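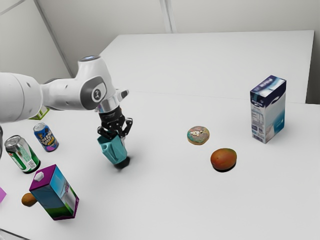 Computer rendering of a robotic arm holding a teal pitcher, with two drinks cans.

DEKHAM PRIVATE INVESTORS' SOCIETY

Minutes of the Autumn Ordinary Meeting held at the Dekham Reading Rooms on Saturday 19 October 2019

Present: 16 members, with the Chair presiding. The Secretary took the minutes. The Dealing Officer and the Record Keeper were in attendance and counted among the members. A representative of Haque, the Society's broker, attended for items 4 to 6 without a vote.

1. Opening and apologies

The Chair opened the meeting and confirmed that a quorum was present. Apologies had been received from three members, two of whom had lodged proxy forms with the Secretary. The forms were found to be in order.

Members were reminded that nothing said at a meeting of the Society amounts to personal advice, and that anyone holding the same securities on their own account should say so before speaking. Two members declared personal holdings in Bradska loan notes. It was agreed that they might speak on item 5 but would not vote on it.

2. Minutes of the previous meeting

The minutes of the summer meeting were taken as read. One correction was made under the heading of the gilt ladder: the words "redemption yield" were to replace "running yield" in the second paragraph. With that change the minutes were approved and signed by the Chair.

3. Matters arising

3.1 Dealing mandate. The revised mandate had been returned by Haque with both signatures acknowledged. The former mandate has been cancelled and the Secretary holds the only remaining copy.

3.2 Library. The reference book on index-linked securities had still not been returned. The Secretary was asked to write to all members once more. If it is not back by the next meeting a replacement will be bought from the general account.

3.3 Statement format. Several members had asked at the summer meeting for the quarterly statement to show accrued interest on a separate line. The Record Keeper confirmed that this had been done and that the new layout would be kept.

4. Report of the Record Keeper

The Record Keeper presented the quarterly statement, copies of which had been sent out with the agenda. Cash awaiting investment stood at £3387, against £3214 at the previous meeting. The increase was made up of coupon receipts and late subscriptions, less the custody charge.

A member asked why so much cash had been left idle. The Dealing Officer replied that the Society's rules do not allow a purchase between meetings unless it has been approved in principle beforehand, and that no purchase had been so approved in the summer. The member asked that the point be looked at when the rules are next reviewed. This was noted.

A second member asked whether the custody charge was levied on each line of stock or on the account as a whole. The representative of Haque stated that it was levied on the account as a whole, and undertook to confirm this in writing to the Secretary.

The statement was received.

5. Bradska loan notes

5.1 The Dealing Officer introduced the item. Bradska had written to all noteholders offering to exchange the present notes, which carry a fixed coupon, for new notes with a longer life and a higher coupon. Holders who do nothing will keep their present notes and will be repaid at par on the original date. The offer closes before the December meeting, so a decision was needed now.

5.2 The paper circulated with the agenda set out the terms side by side. In introducing it, the Dealing Officer drew attention to three points: the new notes would rank behind the company's bank borrowing, whereas the present notes rank equally with it; the company would have the right to repay the new notes early, while holders would have no matching right; and trading in the present notes might become thin if most holders accepted.

5.3 A long discussion followed. Those in favour of the exchange observed that yields on comparable new issues had fallen during the year and that the Society would find it hard to match the coupon elsewhere. One member thought the extra income fair payment for the longer term. Others were uneasy about the change in ranking. It was said that a borrower able to refinance cheaply at its bank would have little cause to make such an offer to its noteholders, and that the Society ought to ask itself why the offer had been made. The representative of Haque was asked for a view and declined to give one, the firm being retained to carry out instructions only.
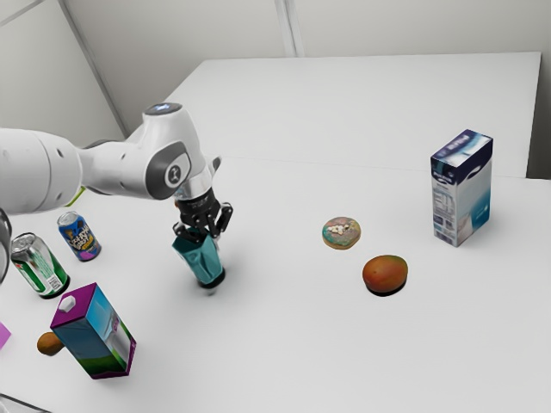 5.4 The Chair then asked whether the Society could divide its holding, exchanging one half and keeping the other. The representative of Haque confirmed that the offer document allowed this, subject to the minimum holding being met on each side. The Dealing Officer advised that the Society's holding was large enough to satisfy the minimum, but that the two smaller lines would be more costly to sell later.

5.5 It was proposed and seconded that the offer be declined in full and the present notes held to repayment. An amendment to exchange one half was moved and seconded. The amendment was put first and was lost. The original proposal was then put and was carried, the two members who had declared an interest abstaining.

RESOLVED: that the Society decline the exchange offer made by Bradska and retain its present notes.

Action: the Dealing Officer to inform Haque that no instruction will be given under the offer.

6. The gilt ladder

6.1 The Dealing Officer reported that the shortest gilt in the ladder would be redeemed before the spring. Under the existing policy the proceeds go into the longest rung. The meeting was asked to consider whether that policy should stand while the yield on longer gilts remained so low and the gap between short and long maturities so narrow.

6.2 Views were divided. Some members held that the purpose of a ladder was to take such decisions out of the Society's hands, and that departing from it now would be a forecast of interest rates by another name. Others felt that locking in a low return for many years was a poor use of members' money, and would sooner hold the proceeds in short-dated stock for a time. A member who had belonged to the Society since its early years recalled a similar debate in which the ladder had been left alone — and was glad that it had been.

6.3 The Kisach short-dated bond fund was mentioned as a possible home for part of the money. The Dealing Officer had obtained the fund's latest factsheet and passed it round. Questions were asked about the fund's charges, the share of its assets held in corporate rather than government paper, and the notice needed to withdraw. The factsheet answered the first two but not the third.

6.4 It was agreed that no change be made to the policy at this meeting. The item will be brought back in December with a short written comparison.

Action: the Dealing Officer to prepare a comparison of the longest rung, a short-dated gilt and the Kisach fund, showing the charges in each case and the terms of withdrawal.

The representative of Haque was thanked and left the meeting.

7. Subscriptions and membership

The Secretary reported that one application for membership had been received since the summer. The applicant had attended two meetings as a guest, as the rules require. The application was approved, bringing the number of applications granted since the waiting list was reopened to 17.

It was agreed that the monthly subscription remain unchanged. A suggestion that members be allowed to pay the whole year in advance was welcomed in principle. The Record Keeper expressed some concern about the unit price at which such payments would be credited and will report back.

Action: the Record Keeper to draft a rule on advance payments.

8. Any other business

8.1 A member asked that papers for the meeting be sent out a full week ahead. The Secretary agreed to do so wherever outside documents had arrived in time.

8.2 The upstairs room at the Reading Rooms will be closed for redecoration during part of the winter. The ground floor room has been booked in its place and the hire charge is the same.

9. Next meeting

The next ordinary meeting will be held in December at the Reading Rooms, on a date to be notified by the Secretary. Items for the agenda should reach the Secretary in writing.

There being no further business, the Chair closed the meeting.

Signed as a correct record: ........................ Chair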